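Cleaning up wrist-camera demos before you train a laundry policy

We trained our first garment-picking policy in December on everything we had recorded, on the theory that more data is better. It learned to hover over a jumper and think about it. Roos Dekker went through the demos and found that our operators had been hovering too, usually while reaching for their coffee.

So, step one: trim the idle bits. Plirkden, our filtering script, drops any run of 20 or more frames where the gripper pose hasn't changed. Leave the pauses just before a grasp alone – shorten the threshold and you'll cut those as well, and the policy will start snatching.
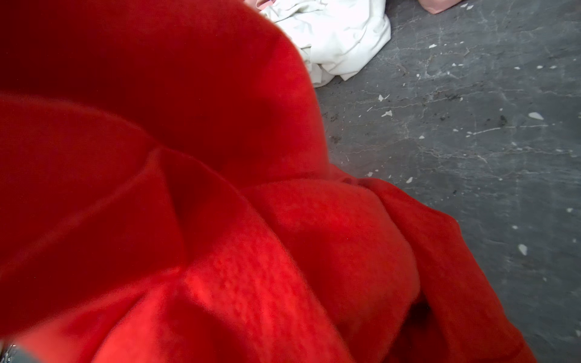
Step two is colour jitter, and you want less of it than you think. At close range a fold is mostly a change in shade, and heavy jitter on brightness flattens the very thing you're asking the network to find. We set ours to a modest level and left hue alone.

Step three: split by garment, never by frame. Neighbouring frames are practically twins, and a random split will give you a validation score to be proud of until you plug in the arm.

After filtering we had 1,292 demos left. Train with 3 seeds and run 20 trials on each. Audrey-Anne Caron insists on reporting the worst seed, which has done wonders for our modesty.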